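Budgeting for the second year (or, how I learned to love a spreadsheet)

15th October

I promised Loukia I would write this up before the budget is due, and it is due very soon, so please forgive the rambling. When we put in our first order for the laundry folding project, I did what I suspect most small groups do. I priced the grippers, added shipping, added a little cushion, and felt very pleased with myself! The cushion was gone by June.

Handheld grippers are a wonderful way to start if, like us, you want to teach a robot to handle clothes and can't yet afford many robots. A person holds one in each hand, does the chore, and the recordings pile up. We got quotes from Emberg and from Wallner, and the Wallner units were cheaper by a good bit, until you looked at the finger pads, which they sell separately (of course they do).

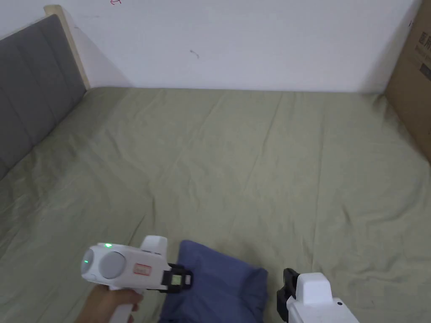 So my first piece of advice is to make a line for the small stuff, and to make it bigger than feels polite. Pads, screws, charging cables, spare markers, memory cards. Cloth drags on a fingertip all day long and the pads wear faster than you would think. We went through 60 of them in our first year, and I had budgeted for a tiny fraction of that. Tsegereda, bless her, now keeps a drawer of spares and a list taped inside it, and I copy her list straight into the spreadsheet.

The second thing is furniture. I had a long and slightly heated talk with Yao-tsung about whether we needed a real bed or could get by with folding tables, and he was right, we needed the bed. Shirts behave differently on a soft, creased sheet than they do on a hard top, and people fold differently too when they have to lean over a mattress. A full-size bed takes up floor space you are paying rent on, though, so put that in your plan as well.

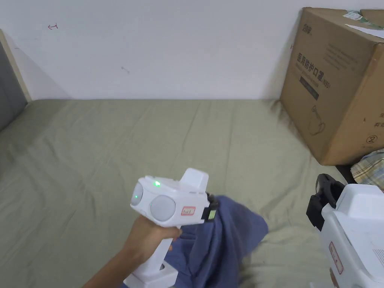 Picking up the dark blue cloth, one gripper at work and the other close by.

Then there is the question of how many pairs to buy. I wanted 3 pairs for next year and had 2 in the draft, and I kept going back and forth over my coffee like somebody choosing paint. What settled it was looking at our repair log. With a pair away for service we lose a whole station, and the people who came in to work still need to be paid (and should be!). The third pair is going in. 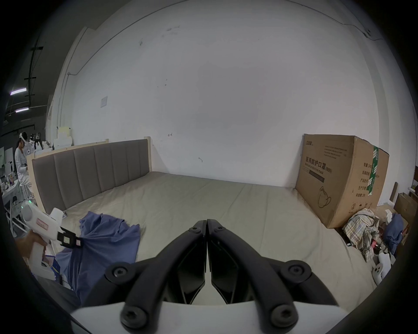 Photo: Tolera Kumsa

Clothes themselves cost almost nothing, which was a lovely surprise. Our wish list for next year has 94 pieces on it, mostly shirts, towels and plaid things from the thrift store, and the total is less than one replacement battery. Storage is the part I would still like to get right. If anyone has used the Imlow shelving with the deep bins, please tell me how it holds up, as Loan is keen on it and I'm wavering over the price.

I'll post the finished spreadsheet once Loukia has been through it with her red pen.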